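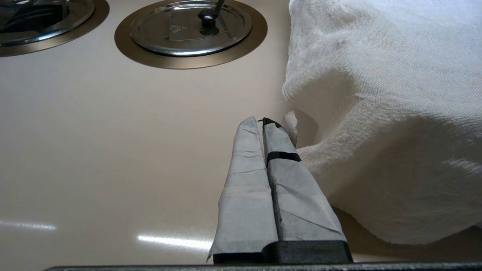

Glossy cream surface

Nandano Didska Surface Care Kit, item 2885: review
May 2021

The Didska kit is sold for enamel, glazed ceramic and stainless steel. It contains a 269 ml bottle of mild abrasive paste, a spray bottle of degreaser, 2 microfiber cloths and a flat plastic scraper with a replaceable edge. It replaces the older Didska set, which had the same degreaser and a coarser paste. I used the kit for 13 weeks in a rented apartment in Abu Hammour, where the tap water is hard enough to leave a visible ring overnight.

Degreaser
The spray is alkaline and has a light citrus smell. The label calls for a contact time of two minutes on cooking grease. On fresh splatter, one minute was enough. On a film left for a week behind the burners, two minutes removed the soft top layer and a second application took off the rest. It streaks if left to dry. Rinse with plain water and wipe in one direction. Do not use it on bare aluminum, which turns dull gray within a few minutes. The warning is on the leaflet but missing from the bottle.

Paste
The abrasive is finer than in the older set and finer than the Tikis cream I had been using. Applied with a damp cloth and light pressure, it clears tea marks and rust specks from enamel. I checked a light-colored enamel panel under a desk lamp before and after ten passes and found no new scratches. The paste has no real effect on limescale. For that you still need an acid cleaner, used separately and rinsed off first.

The bottle is the weak point. The cap has a wide opening and the paste separates on standing, so the first squeeze is mostly liquid. Shake it hard, then store it upside down.

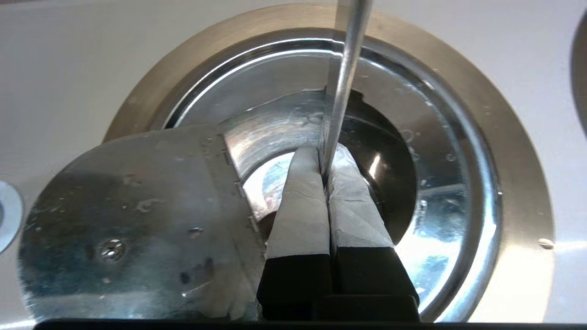
Review by Clyde Begay
Home Products Reviewer

Stainless steel
Results depend on the finish. Brushed steel tolerates the paste if you follow the grain. Polished steel does not: I got a faint haze on a pan lid that was visible at a low angle, and it took metal polish to remove it. For curved parts and recesses, the degreaser and a cloth folded into quarters gave a more even result. Joints between steel and enamel hold residue, and the scraper is too wide to reach into them. A wooden toothpick works better.

Cloths and scraper
The cloths are dense, with a stitched border that began to fray at one corner after repeated washing at 60°C. Absorbency did not change. The scraper edge is softer than enamel and wears quickly on burnt sugar. Spare edges are sold separately, in packs too large for most households.

Uyên Dương tested the older set for this site in December and rated the coarser paste higher on baked-on starch. I agree with her on that point. The new paste takes longer on starch, and anyone who cooks a lot of rice will notice the difference.

Pros: fine abrasive, effective degreaser, low odor
Cons: paste separates, no effect on limescale, narrow joints out of reach, aluminum warning not on the bottle
Rating: 7/10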